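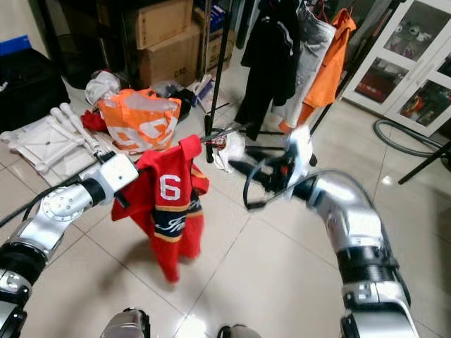
Most break-ins to home accounts don't involve anyone clever. Somebody buys a list of old passwords and tries them on other sites until one works. An hour at the kitchen table will deal with most of it.

## Start with the router

1. Find the label on the router and type the address printed there into a browser.
2. Change the admin password. It is separate from the wifi password, and many people change one and forget the other.
3. Turn off remote management. On the Rorkeck boxes it's under Advanced, then Access.
4. Check for an update. Ours hadn't had one in 3 years.
5. Put the telly, doorbell and plugs on the guest network.

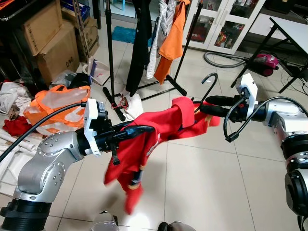

## Passwords

Use a different one for every account, and let a password manager remember them. I use Pakach, but any well-kept one will do. When I first moved everything over I had almost 100 logins, and the same word with a different number on the end was doing for most of them.

Do your email first. Anyone who gets into that can reset the rest. Turn on two-step sign-in while you're there, print the backup codes and keep them with the passports.

## Texts and calls

- Don't tap the link in a delivery text. Open the shop's own app or site.
- If "the bank" rings, hang up and call the number on your card.
- Never read out a sign-in code, whoever is asking.

## Old kit

Sign out of your accounts before wiping a phone or laptop, then do the full factory reset. Take the SIM and memory card out as well. The Flendwood tip has a cage for small electricals by the main gate, but go before 4pm.

Old tablets that no longer get updates are fine for recipes. Keep banking off them.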